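What the Utility Board Calls a Fee

Tuesday, June 11, 2019

The Plorbridge council votes in August on whether to rename the storm tax. The draft ordinance calls it a "resilience contribution." The rate stays at $114 per household. The word "tax" appears in the old ordinance and is gone from the new one.
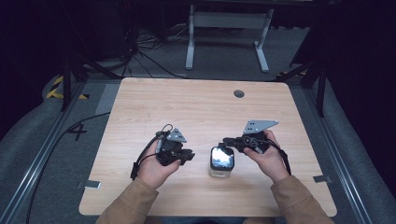 Liyanage wrote in under my last post that the label makes no difference, as the bill gets paid either way. I disagree on procedure. Under the town charter, a tax increase above 6 percent goes to the ballot. A contribution does not, and the draft sets no ceiling.

The Atier precinct meeting drew 200 people, and most questions were about drainage. Two were about the wording.

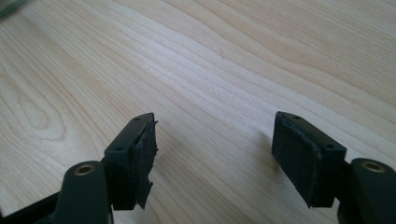 My objection is to section 4, which lets the board adjust the amount by memo. The current law requires a public reading. I reread both versions at the table this morning, pages spread over the pale wood grain, and found no other change of substance. The definitions were rewritten, and "payer" became "participant." A participant who does not participate owes a $250 penalty.

The comment form is on the Vidness page and closes the day before the vote.
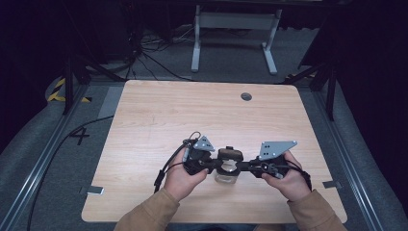 What to Put in a Comment

Cite section 4 by number. Ask for the word "tax" to be restored, along with the public reading.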